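Limsakul Skin Clinic Enquiries - read me first

Version 3, last changed March 9, 2018

What is in this collection

The collection holds 3109 written enquiries that were sent to small skin and beauty clinics before a first appointment. Most of them ask about chemical peels, laser hair removal or treatment for acne scars. Each enquiry is stored together with the reply the clinic gave, when there was a reply. Enquiries about surgery were taken out, as the clinics that took part do not offer it.

We made it for people who train reception staff, and for students who study how patients ask about price, pain and healing time. It was not made for giving medical advice, and we ask you not to use it in this way.

Files

enquiries.csv - one row for each enquiry
replies.csv - one row for each reply, joined to the enquiry by the column enquiry_id
topics.txt - the list of topic labels with a short explanation of each
changes.txt - what was changed between versions

All files are saved as UTF-8. The columns are separated by semicolons, so please choose this when you open them in a spreadsheet program, otherwise everything will land in the first column.

Columns in enquiries.csv

enquiry_id: a number, never used twice
channel: email, web form or letter
topic: one label from topics.txt
text: the words of the enquirer, with spelling mistakes kept
first_visit: yes, no or unknown
asked_price: yes or no

The column first_visit was filled in by the clinics themselves. Two of them understood it as "first visit to us" and the others as "first treatment of this kind anywhere". We could not repair this afterwards, so please be careful if your work depends on it.
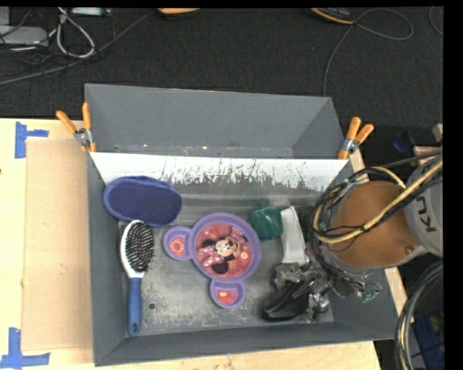
How the labels were given

Maritza Tello and Kulap Chaimongkol read every enquiry separately and chose one topic. Where they did not agree, Waraporn Phetsri decided. The most common disagreement was between "healing time" and "side effects", because many people ask about redness and mean both. In version 2 we had a label "worry", but it was given to almost everything, and we removed it.

Around 800 enquiries were first written in Thai and translated into English by Orathai Sukprasert. Her translations stay close to the original, also where the English sounds a little stiff. The Thai texts are not included.

Private details

Names, telephone numbers, addresses and dates of birth were replaced by a word in square brackets, for example [name]. After this, a sample of 100 rows was read again by hand, and three missed first names were corrected. If you find another one, please write to us with the enquiry_id only and do not copy the text into your message.

Known problems

Web forms from the Clakell booking system cut long messages, so some enquiries stop in the middle of a sentence. Replies sent by telephone are missing completely. An empty reply does not mean that the patient was ignored.

The price questions from August are more frequent than in other months - one clinic had an offer on peels at that time.

Use and contact

You may use the files for teaching and research free of charge. For use inside a paid course, please ask first. Questions go to Panya Suwannarat at the Limsakul office, who also keeps the older versions and can send them on request.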